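Projektbericht: Erprobung des Handgreifer-Kits Estari

Bearbeitet von Svenja Reuter, Betreuung: Ute Steinbach

1. Aufgabenstellung

Das Labor in Zoltau prüft, ob sich das Kit Estari der Firma Engelhardt für das Grundlagenpraktikum eignet. Das Kit besteht aus einem handgeführten Zweifingergreifer mit Kamera, einem Satz Griffpolster und der Auswertesoftware Brenirbridge. Man führt den Greifer selbst, die Software zeichnet Bild und Fingeröffnung auf. Der Hersteller verlangt für das Grundpaket 3000 Euro, ein Ersatzsatz Polster kostet 100 Euro.

2. Durchführung

Der Aufbau dauerte einen Nachmittag. Die Anleitung liegt nur auf Englisch vor und lässt die Kalibrierung der Fingeröffnung weitgehend offen. Wir haben die Werte deshalb mit einem Messschieber nachgetragen. Geübt wurde an einem Holztisch mit Alltagsgegenständen, vor allem mit Essstäbchen. Dünne Stäbe sind für den Greifer schwierig, weil sie zwischen den Polstern leicht wegkippen. Im September kamen so rund 400 Aufnahmen zusammen.

3. Ergebnisse

Die gerippten Polster halten runde Stäbe gut, solange man sie mittig fasst. An der Fingerspitze rutschen sie eher weg. Das Gewicht ist vertretbar, nach längerer Arbeit ermüdet aber das Handgelenk - hier wäre eine Auflage sinnvoll. Das starke Weitwinkelbild erfasst viel vom Tisch, verzerrt aber gerade Kanten deutlich.

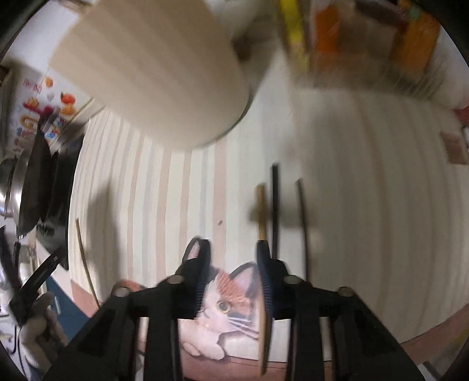 Für die Auswertung muss die Verzeichnung herausgerechnet werden. Brenirbridge bietet dafür eine Funktion, die bei 6 Aufnahmen mit einer Fehlermeldung abbrach. Der Kundendienst hat auf unsere Anfrage geantwortet, eine korrigierte Version liegt noch nicht vor.

4. Bewertung

Für das Praktikum ist das Kit brauchbar. Vor einer Anschaffung sollten die Kalibrierung beschrieben und eine Kurzanleitung auf Deutsch erstellt werden. Die Messwerte stehen im Anhang.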